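Farhad Ghaffari on bins, liners and the sorting floor

Farhad Ghaffari has spent most of his working life on the part of recycling that happens before the truck arrives. At Anholm, where he plans indoor collection points, his subject is the small bin: its diameter, its taper, the liner that goes in it and the place where it stands.

"People ask me about sorting plants," he says. "I know little about sorting plants. I know what a bin looks like at four in the afternoon."

The Skeratov study, which he finished in December, covered 289 bins on two floors of an office building. Each was checked twice a day. The main result concerned liners. A bag cut to the exact height of the bin slid down under load in most cases, and the contents ended up between the bag and the wall. Ghaffari now asks for enough length to fold well over the rim.

"The fold does the holding," he says. "Clips break. Elastic bands go missing in the first week."

He prefers frosted walls to clear or solid ones. Cleaning staff can judge the fill level from across a room, while the contents stay indistinct enough that office managers do not object. Round bins waste some floor area in a corner, he concedes, but they rinse faster than square ones.

Bottles remain the difficult item. An empty bottle with its cap on keeps its volume, and a tall one tends to lodge at an angle and hold up whatever is dropped in after it.

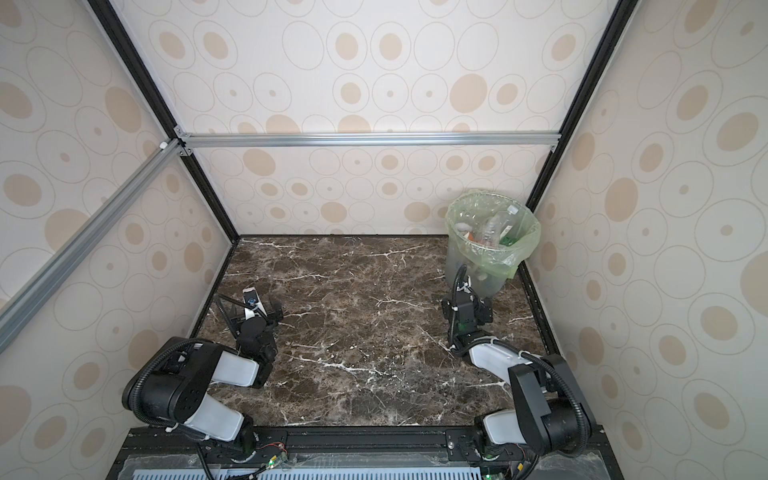
Frosted bin with a pale green liner folded over the rim, filled with clear plastic bottles and packaging.

Would he ask users to crush bottles first? "I would ask. I would not size the bin on the assumption that they do it."

His next job, for Hnatiuk, deals with pickup intervals. The bins have been ordered and the liner length is still under discussion.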